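Clamshell container

A clamshell is a one-piece container made of two halves joined by a hinge, usually thermoformed from clear plastic sheet. In retail food packing it is used for berries, cherry tomatoes, baked goods and other items that bruise under load. The lid closes by friction along the rim or by molded buttons at the corners.

Sizes are given by volume. The Zestura series, a common reference in the packing trade, runs to 780 ml, with a hinge line 122 mm long and a rim 12 mm wide.

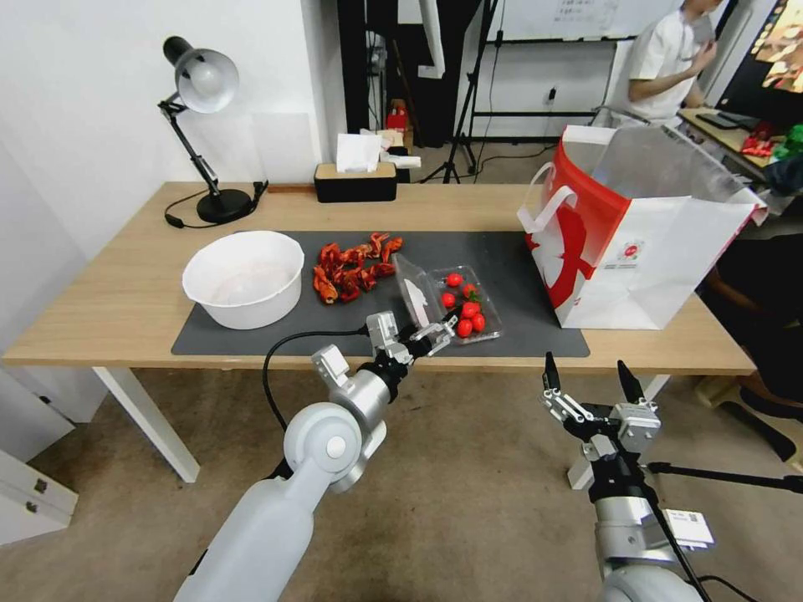
Clear clamshell with raised lid, holding cherry tomatoes.

Hinge

The hinge is a thinned strip of the same sheet as the body. It is scored while the plastic is still warm and tends to spring back toward the half-open position. Repeated flexing whitens the strip and in time splits it. Prummont sheet is rated for roughly 80 openings before the first visible crack.

Secondary use

Emptied clamshells are often kept in households and offices for small goods such as wrapped snacks, clips and seed packets. Mixed contents are loaded with the heaviest item at the hinge side, where the base is stiffest. Filled containers are carried upright in a flat-bottomed paper shopping bag. Dry and moist foods are kept in separate containers, as the closed lid holds in vapor. 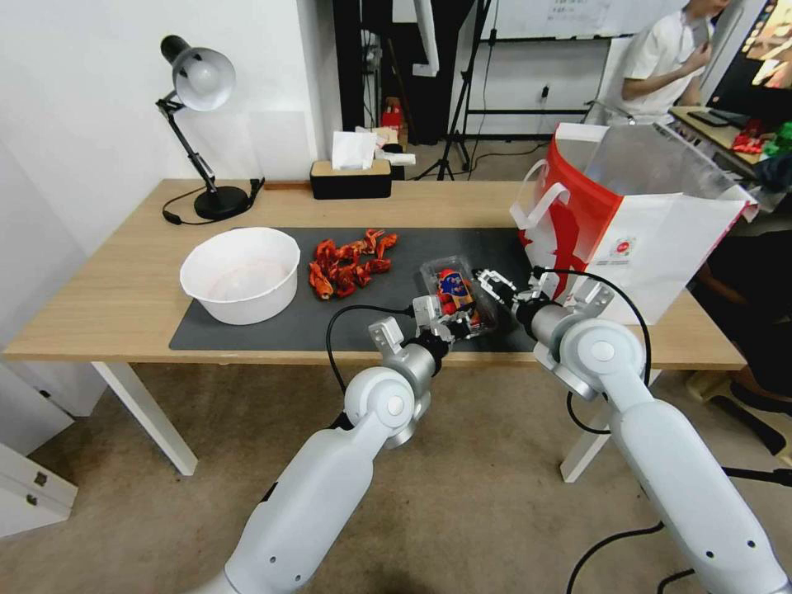 Hongmei Cao disputes the advice on loading, writing that the front edge is the stiffer of the two once the lid is snapped shut, and that weight at the hinge only speeds up the split. The Grecu handbook gives no preferred side.

See also: Blister pack; Punnet; Thermoforming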